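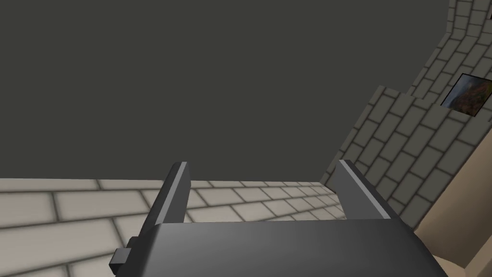
Simulated room, gripper view: open fingers over the tile floor.

Posted in: Get Involved > Paid Studies > Home and Shop Work

Call for participants: help us find out which chores a machine can do yet

Stoslow is looking for people who clean, stock, fold, sort or tidy, at home or for a living, to take part in a paid study starting in September. You do not need to know anything about robots. We need people who know the work.

What the study is for

Vatell is our test program for household and shop-floor chores. A chore is first tried in simulation, with a computer model of a room and a computer model of the arm and gripper. If it goes well there, it moves to the test floor in our Barnisura building, where the same chore is tried with real shelves, real laundry and real dishes.

Plenty of chores pass the first step and fail the second. A gripper that can pick up a box in a simulated room may crush a bag of bread rolls on the test floor. Towels are hard. Fitted sheets are harder. Wiping a counter is possible if the counter is clear, and most counters aren't. Restocking cans on a straight shelf is close to good enough to be useful. Restocking bagged salad is a long way off.

Our answer to the question of whether machines can do this work yet is: a few parts of it, slowly, with a person nearby. We want a more exact answer than that, chore by chore, and we want it judged by people who do the chores. Up to now the scoring has been done by engineers, and engineers tend to give a pass to a shirt that any store worker would fold again.

What you will do

There are 6 sessions, each lasting 2 hours. They are held in the same order for everyone.

In the first two sessions you do the chores yourself while we record your hands and the objects you handle. Work at your normal pace. If you would normally skip a step or do it a different way from our instruction card, skip it or do it your way, and tell the session leader afterward.

In the third and fourth sessions you steer the simulated gripper with a hand controller. You will see a room on a screen from just behind the gripper and try to reach, pick up and put down things in it. The view takes some getting used to because it tilts when the gripper tilts. Most people are comfortable after a short practice run. You may stop at any time if it makes you queasy.

In the last two sessions you watch machine attempts and score them. Some will be simulated and some will be from the test floor. For each one you mark whether the chore is finished, whether you would accept it from a coworker or a family member, and what you would have to redo. Short written comments are welcome and we do read them. You will not be told which software version made which attempt.

Who can take part

You should be 18 or older and do at least one of the following regularly:
- housekeeping or cleaning, paid or in your own home
- shelf stocking, returns or back room work in a store
- laundry, folding or linen work
- kitchen cleanup or dish work
- light packing or parts sorting in a shop or warehouse

You should be able to read instructions in English on a screen. You should be able to use at least one hand for the controller sessions. Left-handed people are very much wanted, as most of our recordings so far are right-handed. Standing is not required for sessions three through six, and the chore sessions can be changed for people who work seated.

You can't take part if you or someone in your household works for Stoslow, or if you took part in the earlier Chacko folding trial. The folding tasks overlap too much.

Pay

Participants who complete all sessions receive $460. If you leave early you are paid for each session you attended, in equal shares. A bus pass or parking is covered on top of that. Payment is by check or bank transfer after your last session, or after each session if you ask for that at sign-up.

Where and when

All sessions are in person at Barnisura, ground floor, side entrance. Weekday sessions start at 9:30 a.m. or 6 p.m. There is one Saturday group, morning only, and it fills first. Please do not apply for Saturday unless you can't make the weekday times.

Wear closed shoes. Leave rings and bracelets at home for the chore sessions, as they confuse the hand tracking. Lockers are provided.

Recordings and privacy

We record hands, forearms and objects. Faces are cropped out before the recordings are stored. Voices are kept only if you agree to it on a separate form. Your name is kept apart from your recordings and is used for scheduling and pay. You can ask us to delete your recordings up to the end of the study and you will still be paid for the sessions you did.

The scores will be published as a table by chore, including the chores where every machine attempt failed. Participants get a copy before it goes up on the website.

How to apply

Fill out the short form on the Vatell study page or pick up a paper copy at the Barnisura front desk. Tell us which chores you do, how often, and which times you can make. A resume is not needed. We reply to everyone, including people we can't place this round, and we keep a waiting list for dropouts.

Contact the study desk | Privacy | Accessibility | © Stoslow. All rights reserved. | Back to top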